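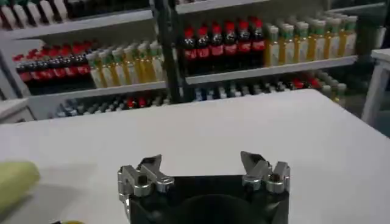
**COMPANY NEWS / OPEN DAYS**

# Rendero to open its Warkden demo room, laundry and all

WARKDEN – Robotics firm Rendero will open its demonstration room to the public on Tuesday, giving visitors a chance to watch expensive machinery take on a T-shirt.

Doors open at 10 a.m. and the last session starts at 3:30 p.m. There will be six sessions during the day, each with room for 33 people. Admission is free, but places must be booked.

The main attraction is Wotudora, the company's software for teaching robot arms to handle soft things. Rigid objects have the courtesy to keep their shape. Clothing does not, and Rendero has spent a good part of its working life finding out how many shapes one shirt can have. The development log for the current version lists 657 folding attempts. The company has agreed to describe the early ones as "informative."
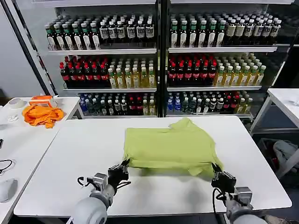
*By the Rendero press desk*

Folding is done on a plain white table with two arms, one gripper to each front corner of the shirt. Visitors expecting something faster than their own hands should adjust their hopes before arrival. Visitors with teenagers may be impressed anyway.

The room also has shelves of bottled drinks, sorted by type and lined up with a neatness the shirts have yet to match. These are part of the setup and are not refreshments. Coffee will be served in the lobby, by people.

Each session lasts nearly 40 minutes and includes a short introduction, a folding run and time for questions. Engineers from Lungu, Rendero's partner on the project, will be there to talk about grippers, and will need very little encouragement. Guests may bring one clean T-shirt of their own for the robot to try. Please leave buttons, sequins and sentimental value at home.

Runs will not be restarted if a fold goes wrong. Rendero feels the public should see what its staff see.

Children are welcome from age five with an adult. The demo room is on the ground floor and has step-free access from the parking lot.

**Booking:** Reserve at the Rendero front desk in Warkden or by phone during office hours.

**Press:** Reporters may attend any session and film from behind the marked line. Requests to put a hand in the gripper will be declined, as they were last time.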